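4. Placing and Pairing the Sensors

The Ponden room sensor measures temperature and humidity and reports to the Clondport hub every 20 minutes. Set up the hub first (section 3). The hub must show a steady green light before you start.

4.1 Choosing a spot

Put the sensor on an inside wall or an open shelf at chest height. It can stand on its foot or hang from the screw supplied. Leave six inches of open space on the side with the vents.

Avoid these places:
– above a radiator, stove or heating vent
– in direct sun, including late afternoon sun
– inside a closed cabinet or a lined box or basket
– behind curtains

Fabric slows the air reaching the vents. A sensor surrounded by cloth can lag well behind the room, and the hub may switch the humidifier on or off at the wrong time.
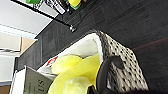 Keep the sensor within 40 feet of the hub. Brick and tile walls shorten the range, so test the signal before you drill anything.

4.2 Pairing

1. Slide the back cover down and pull out the plastic battery tab.
2. Press and hold the button on the hub until the light blinks blue.
3. Press the small button inside the sensor once. Use a pen tip if your finger does not fit.
4. Wait for the sensor to beep twice. The hub light goes back to green.
5. Replace the cover. It should click on both sides.
6. Give the sensor a name in the app, such as Bedroom or Hall.

Note: Pair one sensor at a time. If two are open together, the hub may store both under one name. To fix this, delete the entry and start again from step 2.

4.3 First readings

Leave the sensor alone for an hour after pairing. Early readings often run high from the warmth of your hand. After that, compare the app with a thermometer you trust. A small difference can be corrected under Settings – Offset.

The hub keeps the last 2000 readings. Older ones are overwritten unless you export them.

CAUTION: Do not mount the sensor where it can be splashed. Do not use rechargeable batteries. Their lower voltage triggers the low-battery warning early.

If the sensor drops off the list more than once a day, move it closer to the hub and repeat 4.2. If that does not help, see section 7, Resetting the Hub.

Text revised 23 Nov 2022, W. Fikre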